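The Second Pressing

by Gwion Gronow
2024-12-31

The matrix number in the dead wax read 8-B, and the label said 8-A. Nyarko wrote both down in the ledger and put the disc back on the platter.

The song was "Burura," credited on the label to the Edisis Trio. The catalog gave it as an original. Nyarko had played it four times since lunch and was now sure that the first strain came from a hymn, moved up a fourth and set in three. The second strain he did not know. It ran 13 bars, an odd length for a dance record, and the clarinet entered a beat before the singer had finished.

He lowered the speed until the piano agreed with his tuning fork. The singer's voice dropped and became an older woman's.

Ustine came in with the December mail and stood by the shelf.

"That's my aunt," she said.

"The label says Edisis."

"Edisis was the man who owned the microphone."

He lifted the arm. She told him that there had been two takes. The first was done in the morning with the whole band, and the second at night, after the drummer had gone for his train. The company had pressed the second and printed labels for the first. Her aunt was paid for one.

"Which did she prefer?"

"She never owned a machine to play either of them."

Nyarko turned the disc over. The reverse was a waltz with a scratch from the rim to the label, and he had not logged it. He asked whether the hymn was known in her family. Ustine said it was sung at burials, slower, and that the second strain was what people hummed on the walk home. It had no words until her aunt needed some for the record.

He crossed out "original" in the ledger. Under "source" he wrote the name of the hymn, and after it, "walking tune, no title." The column for composer was narrow. He left it blank and ruled a line in pencil so that it could be filled in later.

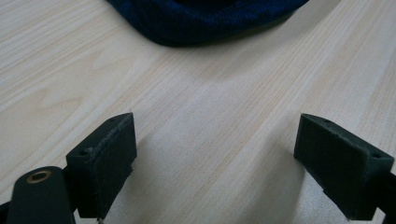
The table, with dark blue knitting.

Ustine asked to hear it again at the wrong speed, the way it had been sold. He moved the lever back. The voice rose to a girl's, and the clarinet came in early, as before. At the end of the side there were more than 2 seconds of room noise before the groove closed. Someone in it moved a chair.

"Play that part," she said.

He set the needle down near the end and they listened to the chair.

Contact | Copyright Gwion Gronow | Back to top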